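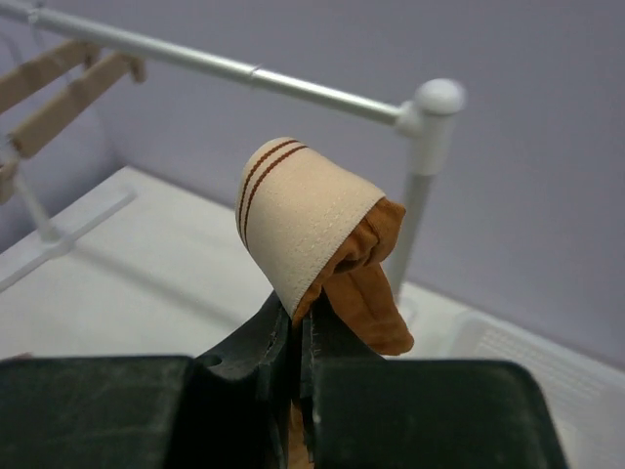 7/12/20, posted by the Cillham bench

Quick one tonight, been at this since lunch and my notes are a mess.

So the comparison is down to two grippers. The Jutberg, which is the chunky one, and the Tadum, which is slimmer and cost me a good bit more. Same arm for both, same Maruyama controller, same wrist camera. Only the fingers change. And the mounting plate, which I had to redrill. Twice.

Task is laundry. Small stuff, off the table, up to the rack, let go. Socks went fine with both so I moved on to nylons, and nylons are horrible. They stretch. You close on the leg, lift, and the arm gets all the way up while half the stocking is still lying on the table. The band at the top is much easier – thicker, more to bite on – but the camera has to find it first.

Did 30 tries with each gripper. Jutberg dropped fewer. Wasn't expecting that. The fingers are wide and blunt and I'd assumed they would just push thin fabric about, but once they've got a fold it stays put. The Tadum picks up more neatly, then loses it on the way up. 14 drops on the Tadum and most of those were in the last bit of the lift. Jutberg drops I wrote on a different sheet and I'll add them when I find the sheet.

Snags are the other thing. Any rough edge on a finger will catch nylon. Filed the Tadum tips, helped a little. The Jutberg ones want doing as well, inner edges mainly, that's a job for tomorow.

Settings, for whoever asked. Closing force on the Maruyama goes up to 1000 in its own units, no idea what they are, the manual doesn't say. I ended up at 226. Lower and it slides out, a lot higher and you get a pull in the fabric. Slow close. Short pause before the lift, that made more difference than the force did.

Camera – fine close up, poor with pale fabric on a pale table. Tried a lamp from the side, better. Might try a dark cloth underneath. It also loses the rail when the gripper is holding something bulky, so I've hard coded the rail height for now. Yes I know.

Still to do: tights (two legs, help), pegs, and a proper go at letting go over the rail without dragging the thing back off agian. Keeping the Jutberg on the arm till then.

Last updated: December

Contact | © Cillham bench | Back to top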